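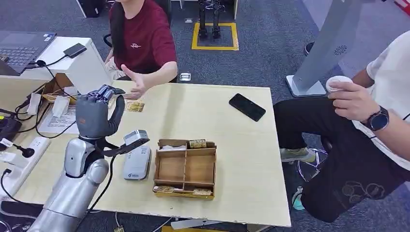 Gristow opens a collection programme for robot hand movements

Gristow, 2021-09-01

Gristow and its engineering partner Tiedemann today announced the start of a joint programme to gather examples of everyday hand movements for a learning system named Flodedetti. The system is intended to control a robotic hand in light sorting and packing work, where items are small, flat and easily disturbed.

Collection has begun in Gristow's own offices. Sessions are held at an ordinary table, with staff seated close to the robot, and the first group of tasks concerns small gold-coloured items and a wooden box divided into compartments. The items may lie on the table or stand in the box, and the system must learn to deal with both.

"We wished to begin with a task that any of our customers would recognise," said Britta Lindemann, head of the programme at Gristow. "Placing a thin item into a narrow compartment is a matter of a moment for a person. For a robotic hand it involves judging the edge, the angle and the pressure, and a system can only learn this from a large number of good examples."

The programme will run until the end of October. By that date the partners intend to have recorded 1,000 complete examples across 20 separate tasks. Each example consists of a single attempt from start to finish, together with the movements of the arm and fingers and the views from the cameras. Attempts that fail are kept and marked as such, so that the system may also learn how an error begins and how it can be put right.

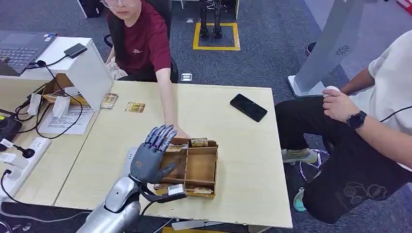 Staff taking part in the sessions have received training from Tiedemann. They are asked to vary the position of the items between attempts and to leave the usual contents of a working table where they are. Telephones, papers and cables are therefore present in many of the recordings. According to Tiedemann, systems trained only on a cleared surface have often performed poorly once moved to a customer's premises.

"The quality of the collection depends on the people in the room," said Lutz Stüber, technical director of Tiedemann. "We have set out clear rules on when an attempt starts and when it ends, and every recording is checked by a second member of staff before it is accepted. A smaller collection that has been properly checked is of more use to us than a large one that has not."

The partners have agreed that 100 of the accepted examples will be set aside and will not be used for training. They will serve as a fixed test, against which each new version of Flodedetti will be measured. Results of the first test will be shared with customers who have signed up to the programme.

Recordings are made with both head-level and close-range cameras. The close-range view is of particular value for the last part of a movement, when the hand itself can hide the item from a camera placed higher up. 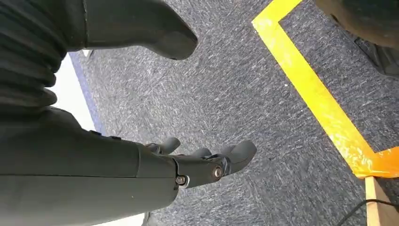 The two kinds of recording are matched in time by software supplied by Conik, which also provides secure storage for the collection. Persons who appear in the recordings have given their written consent and may withdraw it at any stage. Faces are removed before the material is passed to the training team.

Jeanie Jardine, who leads the data service at Conik, said: "Our part is to make sure that every recording can be traced to a task, a session and a consent form. Where any of the three is missing, the recording is not used."

Work on Flodedetti is carried out by a team of 13 drawn from the three companies. The team reports to Bernd Hinrichs, who joined Gristow to oversee its automation projects. Mr Hinrichs said that the company would decide on a second stage after the October results had been reviewed. Tasks under consideration for that stage include the handling of soft packaging and the opening of folded cartons.

Gristow has invited customers in the packing and light assembly trades to propose further tasks. Proposals should describe the items to be handled, the container used and the way in which the work is now done by hand. Samples may be sent once a proposal has been accepted.

Press contact: Jörg Brandes, Corporate Communications, Gristow. Requests for interviews and for visits to the collection sessions should be made in writing to the press office.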